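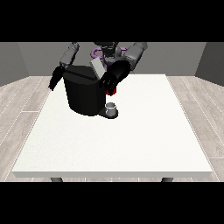

4.3 Running the table demonstration for visitors

Use this section on open days, when the simulated robot is shown on the large screen in the Jorance hall. Start-up of the screen and the host computer is covered in 4.2.

1. Log in to the host computer with the visitor account. The staff account opens the editing tools.

2. Open Stilotport and choose scene 46. Wait until the robot, the table and the objects have all loaded before you turn on the hall screen.

3. Check that the black drum and the small gray cup are both on the tabletop. If one of them is missing, press Reset once.

4. Set the speed to Slow. Visitors standing at the back find Normal hard to follow.

5. Press Run. Point out the red fingertips on the robot's left hand – children tend to watch the head and miss the fingers.

6. Let the sequence finish, then press Reset before the next group comes in.

Note: Each group gets one full run and 5 minutes for questions. School groups may ask for a second run. Allow it if the hall is free.

Note: The arms can stop over the table for several seconds while the next movement is planned. Do not press Run again during this time.

CAUTION: Do not change the scene file during visiting hours. Changes are saved at once and will show up in the next run.

CAUTION: Keep visitors behind the floor tape. The projector cable crosses the walkway on the left side.

7. If the message "Error 1243" appears, close Stilotport and start again from step 2. If it comes back, switch to the recorded run in the Nimberg folder and call Gediminas Uibo at extension 3255.

8. At the end of the day, write the number of runs on the log sheet and log out. Leave the host computer on – it updates overnight.

Checked 2021-08-01. The next open day is in November.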